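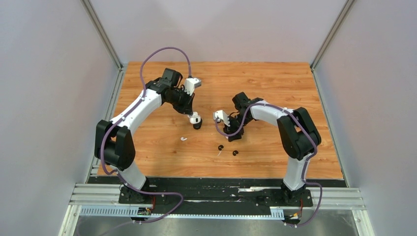

Looking after a timber bench top

A timber top in a kitchen or workshop will last for decades if it is kept clean, kept dry and oiled when it needs it. Most of the damage I see comes from water left standing, from the wrong cleaner, or from grit dragged under something heavy. These notes cover bench tops made from planks joined edge to edge with an oil or hardwax finish. If yours has a thick polyurethane coating, skip the oiling section.

Everyday cleaning

Brush or vacuum first. Crumbs and sawdust act like sandpaper under a damp cloth. Then wipe along the grain with a cloth wrung out hard in warm water and a few drops of dish soap. Dry it straight away with a tea towel.

Don't use bleach, spray-and-wipe with ammonia in it, or the green side of a scourer. Vinegar gets recommended a lot and it's fine once in a while, but used daily it dulls an oiled finish.

Joints and knots

The joints between planks are where water gets in first. Run a fingernail across each one a couple of times a year. If you can feel an edge on one side, the boards have moved a little with the weather and that joint needs extra oil. If you can slide a piece of paper into it, it needs glue and a clamp, and you're better off doing that before the gap fills with muck.

Small dark knots are usually sound. Press with your thumb, and if nothing shifts, leave them alone. A loose knot can be set with a drop of thin superglue, left overnight and scraped flush. Dark streaks that follow the grain are part of the timber and won't sand out. Black marks that cut across the grain, or sit in a ring, are more likely to be water or iron stains, and oxalic acid (sold as wood bleach or deck cleaner) will lift most of those. Wear gloves and read the label.

Metal edging and rails

Where timber meets a metal rail, dirt packs into the line between them. An old toothbrush and a wooden skewer will get it out. Dry the line afterwards with the corner of a cloth. Grooved aluminium posts collect dust all the way up, and a 20 mm paintbrush is the quickest way to clear them – start at the top and vacuum at the bottom.

If the top is screwed down through a metal frame, check that the screw holes in the frame are slotted across the grain. Timber needs room to swell in humid months. Elibariki Obura fixed his tight with round holes and had a split down one plank by September.

Panels around a bench

Plain pale panels on the sides and back of a bench keep small parts from rolling off and bounce light back onto the work. They also show every fingerprint. Use a barely damp microfibre cloth and work from the bottom up so that drips don't leave streaks, then dry from the top down. For pencil and scuff marks try a soft white eraser before anything wet. Melamine sponges work too, but they take the sheen off a painted panel, so test one in a corner.

Oiling

Twice a year is enough for a workbench. A kitchen top near the sink may want it every couple of months. Flick some water on the surface: if it beads, leave it, and if it soaks in and darkens the timber, it's time.

1. Clear the top completely, clean it, and let it dry overnight.
2. Sand lightly along the grain with 240 grit. Vacuum, then wipe with a dry cloth.
3. Put on a thin coat of oil with a lint-free rag. Work one plank at a time so you don't get lap marks.
4. Wait 20 minutes and wipe off everything that hasn't soaked in. Sticky patches later on mean too much was left behind.
5. Leave it a full day and do a second coat.

Oily rags can catch fire by themselves if they're left scrunched up. Lay them flat outside to dry, or soak them in a bucket of water before they go in the bin.

Heavy gear

Anything that stays put on the bench should have felt or cork under it, and should be lifted when you move it. Rubber feet can leave a permanent grey or yellow mark on an oiled finish. If something has to be clamped to the near edge, put a scrap of softwood between the jaw and the bench top, and check the clamp again after a week.

A question from Chepkoech Owino was whether you can oil around clamped or bolted items. You can, but the colour will be different underneath when you finally take them off. Unbolt them if you've got the afternoon.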